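Oltidmont Wool Mat, the big one: is it worth the money?
By Adaeze Briggs
August

I've been blocking my stitching on an old cork bath mat covered in a tea towel for longer than I care to admit, so when three people in my stitching group bought the Oltidmont wool mat in the same month and all three told me it had changed their finishing, I wanted to know what I'd been missing. I bought the large one with my own money, from Tindby, who sell it online alongside hoops and threads. I've now used it for 11 pieces, most of them crewel, two of them whitework on linen and one a canvaswork cushion front that had gone badly out of square.

The claims first. The leaflet says the mat "draws moisture evenly from the back of the work", holds pins upright without wobble, can be ironed on directly, and never marks pale fabric. It also says the printed grid is accurate and permanent. I've read leaflets before.

The mat is thick grey felt, properly dense, and it smells strongly of sheep for a week or so. If you're sensitive to that, leave it by an open window. Mine came rolled in a tube and took four days to lie flat, with a row of cookery books on the curly end. The leaflet says "overnight".

Pins are where I expected to be disappointed, and I was, a bit. Fine glass-headed pins go in sweetly and stay put if you're only asking them to hold a damp piece of linen in place. Ask them to pull and they lean. On the crewel pieces, where the ground fabric had only puckered slightly round the heavy areas, that didn't matter. The puckers came out and the stitches kept their height. On the cushion front it mattered a lot. Canvas that has slanted wants real force, and by the time I'd got the last corner somewhere near true, the first side had crept in again. I took the whole thing off, swore, and went back to the cork and a box of drawing pins, where it came square in one go.

Wometti make a blocking board with a firm foam core for a good deal less, and my friend Obinna Yusuf lent me his for a fortnight so I could compare the two. He stitches enormous geometric canvaswork panels and won't hear a word against it. It's stiffer than the wool, pins stand up straighter, and it weighs almost nothing. You can't iron anywhere near it, though, and the water has nowhere to go, so the back of the work takes far longer to dry.

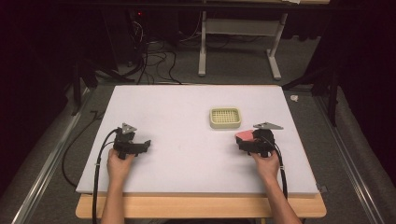 White foam board on the worktable, with a small cream basket.

Drying time is the wool mat's strongest point and I'll give it full credit. A crewel piece that I'd normally leave two nights was dry to the touch after one, front and back. I tested this three times because I didn't believe it. The catch is that the mat itself is still damp underneath long after the embroidery is dry, so it needs standing on its edge somewhere airy before you use it again. If you put it straight back in the cupboard it will go musty, and wool that has gone musty is very hard to put right.

The ironing claim holds up. Placed face down on the mat with a thin cloth over the back, raised stitching sinks into the felt and doesn't get flattened. Satin stitch kept its shine. French knots stayed round. A folded bath towel does very nearly the same job, mind you, and you already own one.

Now the marking. I was most doubtful about this, so I sacrificed a scrap of white linen, wetted it well, pinned it out over the grid lines and left it. No ink came through. I did the same with warm water and again had nothing. What I did get was fluff. Tiny grey fibres cling to the back of damp linen and a few work their way round to the front at the edges. They come off with sticky tape, but on whitework you'll want a layer of clean cotton underneath, and once you've put that down you can hardly see the grid.

As for the grid itself, I checked it against a steel rule. It's true across the width. Along the length it drifts, by a couple of threads' worth on fine linen from one end to the other. You'd never notice on a bookmark. On a long sampler with a straight border you would, and I'd rather trust a set square and the weave of the cloth.

I wrote to Oltidmont about the drift and had a polite reply saying felt is "a natural material and may relax". Fair enough, but then don't print "accurate" on the leaflet.

Size and storage: the large mat is too big for most cupboards and mustn't be folded. The smaller one is 30 cm square, which suits hoop work, and if I were buying again with a clear head that's the one I'd choose. There's also a zipped bag sold separately. I didn't buy it. A pillowcase is fine.

One more niggle. Obinna found a forum post claiming you can use both sides to double the life of the mat. The reverse of mine has a faint ridge running across it where it was rolled, and it showed on a piece of silk I pressed there. It steamed out, but I was cross for the rest of the afternoon.

So who is it for? If you do mostly surface embroidery on linen or wool twill, finish several pieces a year and hate waiting for things to dry, you may well like it. If you do canvaswork, save your money and get something stiff. If you finish one piece every Christmas, use the towel. I've kept mine, mainly for pressing, and the cork bath mat has not been thrown out.

I'd give it 7 out of ten for pressing and rather less for blocking. The price wants to come down before I'd tell a beginner to buy one.

Contact Adaeze | Copyright Adaeze Briggs, all rights reserved | Back to top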